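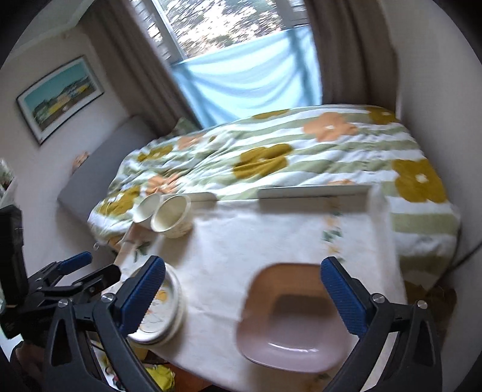 Search this board Go
Last updated: December
Posted by cobbleend, 14:20

Has anyone here had much luck teaching table clearing by hand demo? Tillavus say 2,000 demos will do it. I have my doubts.

marrowfat
Depends whose hand. Mine got sloppy after 14 goes and the policy copied the slop.

Lorgate_Pete
Disagree. A bit of slop helps. Teleop demos are tidy and slow, and the arm falls to bits when a bowl sits crooked.

cobbleend
Crooked is one thing. How is it meant to learn from a grip like this?

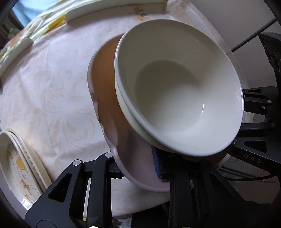 Pink plate tipped up, white bowl resting in it.

marrowfat
I'd bin that one. No arm I've used would hold that angle.

Lorgate_Pete
Keep it — just tag it. We threw out three like it and regretted it.

cobbleend
Regretted it how? Any numbers?

Lorgate_Pete
Not written up, no.

marrowfat
Thought not.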